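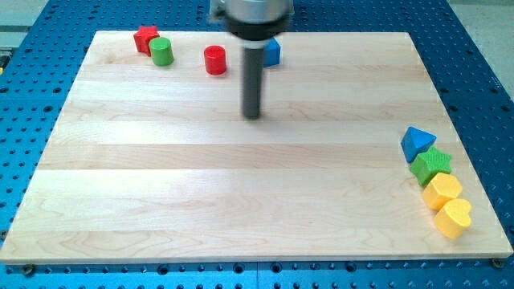 March 2019. Bench notes, maple board.

Tolera wants to sign off the board as flat. I'm not convinced. It is glued up from long strips and every glued-up board I've had from Furnar has moved by its second winter. This one was surfaced in January and already I think I can feel a seam with a fingernail, though Tolera says that's the figure in the grain and I should cut my nails.

Checked with the 27 cm straightedge in 3 places. No light under it. That proves less than people think – the straightedge is from Miseo and I don't trust that either.

The blocks are a separate grumble. The red star stands upright and I would call that a poor shape to stand anything on. Cubes and cylinders are fine. Kornél Kiss wants them all oiled. I'd leave the paint alone.
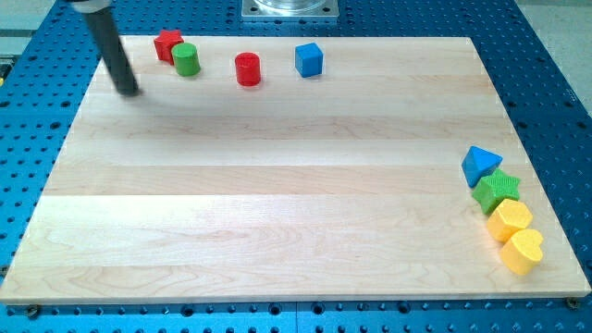

Does the board need to come off the blue table before it's measured again?
Only if the bolts have been touched; otherwise leave it where it is and use the long straightedge from Abdella.

Still to do: borrow that straightedge, recheck the front edge.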